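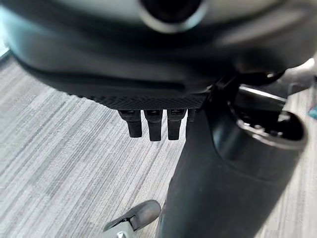

Two kickers, one roster spot (a thread, get comfortable)

1/ I've been going to Plaramville preseason practices since I was tall enough to see over the fence, and I can't remember a kicking battle that had people this worked up in early summer. So let me get my thoughts down while the coffee's still warm.

2/ First, the new guy. Svetozár Baláž grew up playing soccer, didn't put on a football helmet until he was 22, and has one of the prettiest leg swings I've ever seen in person. The ball just sounds different coming off his foot. My brother-in-law says I'm imagining that and he's welcome to come sit in the bleachers with me and listen.

3/ Then there's Říha, who has been our guy for years and who I will defend until my voice gives out. Folks only want to talk about the miss against Brustent last December. It was a 43-yarder, into the wind, on a field that was mostly mud by then, and the snap was high! Go back and watch the snap!

4/ What gets lost is how good he is on kickoffs. He puts them in the corner, high, and our coverage team gets down there and the other side starts inside their own 20 over and over. You don't see it in the box score unless you go digging, and I do go digging, my wife will tell you.

5/ Baláž has the bigger leg, no argument from me. But he's played all of 2 real games, both for a semi-pro outfit, and he's still learning when to hurry and when not to. He had one blocked in the spring scrimmage because he took an extra half step. That's fixable, it just takes reps.

6/ Somebody asked if we could keep both, one for kickoffs and one for field goals. I'd love it. I'd also love a third tight end and some depth at corner, and there are only so many lockers in that building.

7/ My guess, and I've been wrong plenty: Říha opens the season, Baláž lands on the practice squad, and we have this whole conversation again around Thanksgiving.

8/ Oh, and the open scrimmage drew 847 people last year, so come early if you want shade. The left side bleachers get it first. I'll be the one in the faded green cap, come say hi and tell me why I'm wrong about that snap.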